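Como o vapor cozinha o pão

Série Ciência na Cozinha, ficha 19. Para leitores a partir dos 8 anos.

A água existe em três estados: sólido (gelo), líquido e gasoso (vapor). Ao nível do mar, a água líquida ferve a 100 graus Celsius. A partir desse ponto, o calor que ela recebe já não a torna mais quente. Serve para transformá-la em vapor.

O vapor é invisível. A nuvem branca que sai de uma panela é formada por gotinhas minúsculas de água, que aparecem quando o vapor encontra o ar mais frio da cozinha.

Uma panela a vapor tem três partes principais:

Base: guarda a água. Nos modelos elétricos, uma resistência aquece o fundo.
Cesto: segura o alimento acima da água. O fundo tem furos.
Tampa: mantém o vapor perto do alimento.

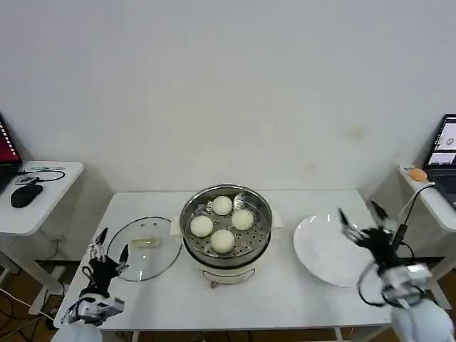

O pão cozido no vapor é feito com farinha de trigo, água, fermento e um pouco de açúcar. O fermento é um ser vivo microscópico que consome açúcares e produz gás carbônico. Esse gás fica preso na massa e forma bolhas, por isso o pão cresce. Durante o cozimento, o vapor sobe pelos furos do cesto, toca a massa e volta a ser líquido. Nessa mudança ele entrega calor ao pão. Os quatro pães da foto são claros e lisos, sem casca marrom. A casca marrom do pão de forno surge quando a superfície seca e passa bastante dos 100 graus, o que não ocorre no vapor.

Entre um pão e outro deve haver espaço. A massa aumenta de volume, e pães encostados grudam. Além disso, se todos os furos forem cobertos, o vapor circula mal.

A tampa de vidro permite observar o cozimento sem abrir a panela. Cada abertura deixa sair vapor e aumenta o tempo total. Ao retirar a tampa, um adulto deve incliná-la para longe do rosto. O vapor queima a pele, mesmo quando não se vê nada saindo.

Experimento: para onde vai a água?

Peça a um adulto que faça a parte quente.

1. Meça 800 mililitros de água fria e coloque na base da panela, sem passar da marca de nível máximo.
2. Ligue a panela, com o cesto vazio e a tampa fechada, até a água ferver. Conte 19 minutos.
3. Desligue e espere a panela esfriar por completo.
4. Meça a água que restou na base e anote.
5. Subtraia esse valor de 800. O resultado é a água que deixou a base.

Uma parte dessa água escapou para o ar. Outra parte ficou em gotas na tampa e no cesto.

Vocabulário

Condensação: passagem do estado gasoso para o líquido.
Ebulição: passagem do líquido para o gasoso, com formação de bolhas.
Perfurado: que tem furos.

Texto: equipe Nundilik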